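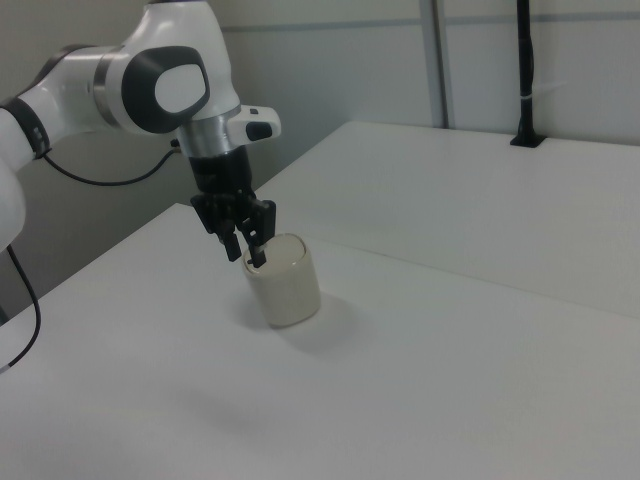
White work surfaces - matte or gloss?

Forum: Workshop and Hobby Room > Benches and Tables

kheri_b
Redoing the spare room as a place to cast and finish cups. Plain cylinders, off-white, slight texture on the outside, no handle. I want a white top and I'm stuck between matte and gloss. The sample I like is the Rorska matte, 732 for the length I need with delivery. The gloss version from Manole is 500. The room gets light from one side only. Is the matte worth the extra?

tin_drawer
I have had matte white for two years. It doesn't glare and you can see the shape of a pale cup on it because the shadow stays soft. On my old gloss top I was always looking at the reflection of the window.
Downside is pencil. It marks easily and you have to scrub.

Jutis_fan
Gloss. Wipes clean in one pass. Buy a cheap lamp with the money you save and put it where you want it.

tin_drawer
A lamp on gloss gives you a bright spot exactly where you're trying to look. I tried that.

Jutis_fan
Then move the lamp. I've worked on gloss for years and never had a problem.

I-hsuan Chiang
For off-white cups I would not use a white top at all. Cream on white is hard to judge when you're checking the rim for chips. I keep a gray board, 40 by 40, and set the cup on that for the last check. The rest of the table can be whatever you like.

kheri_b
The gray board is a good idea. I do have light gray walls in there, would that be enough contrast?

I-hsuan Chiang
Not really, you look down at a cup, so the wall only helps when you bend to its level. Get the board.

mopandpail
Question for the OP, is it one level or two? I built mine with a back section a little higher than the front and I like it a lot. Finished pieces go on the back, work in progress on the front, and they don't get mixed up. Dust and scraps stay on the lower part too.

kheri_b
I was planning on one level. How high is the step?

mopandpail
43 mm, only because that was the lumber I had. Anything that stops a cup from sliding backward is fine. Round the front edge off a bit or your forearms will complain.

Jutis_fan
A step is a pain to clean. Crumbs of plaster sit right in the corner. I took mine out.

mopandpail
Run a bead of caulk in there. Takes ten minutes.

Jutis_fan
And then the caulk goes yellow next to your white top.

tin_drawer
Mine has stayed white so far, but I used the Jiseck one and it's only been since June.

One more thing for Kheri - stand the cups upright while they cure if the bases are flat. I used to turn them over and the rims picked up marks from the table. Also check the inside wall near the lip with your fingertip, that's where mine get rough spots.

kheri_b
Kheri Barasa here, I should put my name in my profile. I've ordered the matte from Rorska and I'm going to try a raised back section that isn't fixed down, so I can lift it out if the cleaning gets to me. Gray board as well. Does anyone seal the cut edges on these or leave them bare?

mopandpail
Seal them. Two thin coats, sand lightly in between.

Jutis_fan
Agree with mop on that one.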